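Reuse or Remelt: The Arithmetic of the Returned Bottle

The refill depot at Ornholm handles returned glass from 242 shops and cafes along the Prerlow coast. Bottles arrive in plastic crates, are sorted by height and neck finish, and pass to a caustic wash. Those with chips at the sealing surface go to cullet. The rest are refilled, most of them with table water from the Henare spring.

A refillable bottle is heavier than a single-trip one. The extra glass goes into the base and shoulder, where bottles strike each other on the line. That mass costs energy at the furnace and again on every lorry journey, so the case for reuse rests on the number of trips completed before breakage. Wirard, which makes the depot's standard bottle, designs for 30.

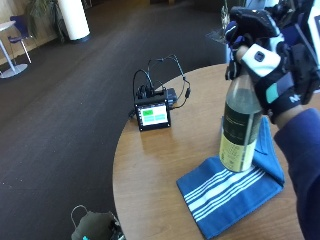
Why not remelt every bottle after one use?

Remelting saves raw material but still needs a furnace running well above 1,000 degrees. Washing needs hot water and detergent, and a modern line recovers much of the heat between its final and first tanks.

Distance is the weak point. Empty bottles take up the same space on a lorry as full ones, and a long return leg can cancel the saving made at the furnace. Ornholm limits collection to its own delivery routes for this reason. Scuffing is the other limit: white rings form at the contact points and customers begin to reject the bottle while it is still sound. In March the depot withdrew 827 bottles on appearance alone. A cold-end coating is now on trial on 2 of its routes.

Contact the editorial desk | Copyright, all rights reserved | Back to top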